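Quick one before work, coffee's going cold.

So the bedroom. I let it go for a week and it turned into a snack bar. Chip crumbs, wrappers, you name it. Mal-soon is coming to stay for 2 nights and she gets this room, I get the couch in the front. Which means I have to care about the carpet now. Ugh.

Rules I gave myself last night:

- floor first, bed after
- trash goes out the same day, no "I'll get it tomorow"
- nightstand stays clear exept the lamp

Still deciding on the gray pillows. Front or back? I like them in front of the white ones. Kwadwo says four pillows on one bed is silly. Kwadwo sleeps on a folded hoodie so.
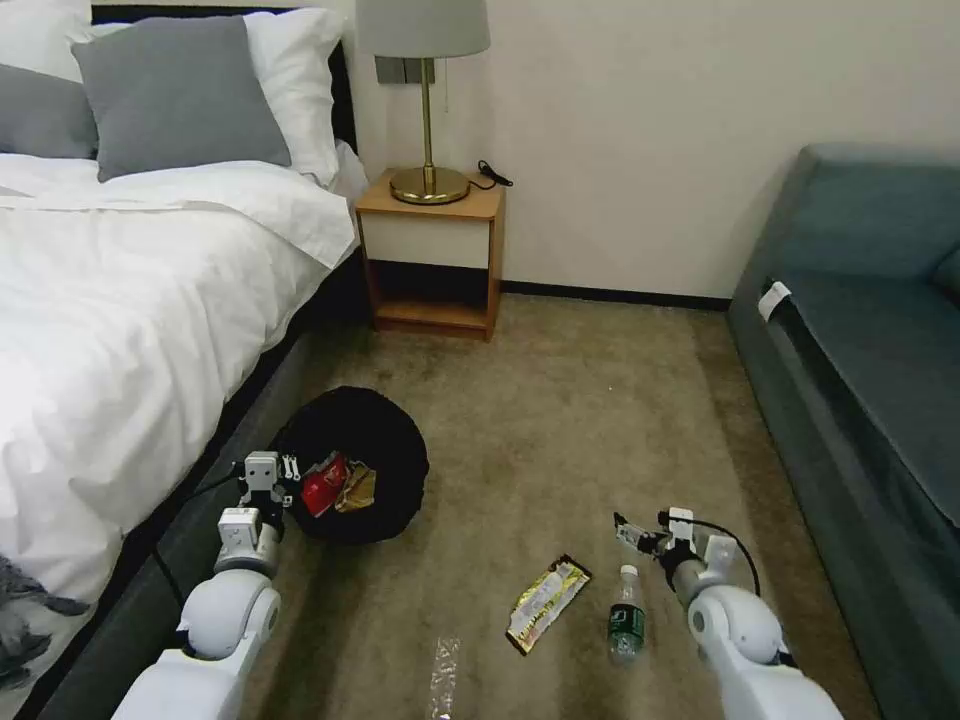
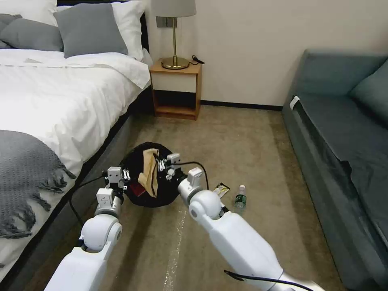
## Stuff still on my list

Shake out the duvet and get it even on both sides, it always slides. Snip the little white tag on the sofa, it has bugged me since the day I got it. Find somewhere for that black cord behind the lamp, tape maybe? And vacuum. Properly, along the dark baseboard too, that's where the dust lives.

Also want a real trash can with a lid for in here. Rodica has one she's not using, will ask her tonight.

Ok, bus in ten. More on the closet next time, if I'm brave enough to open it.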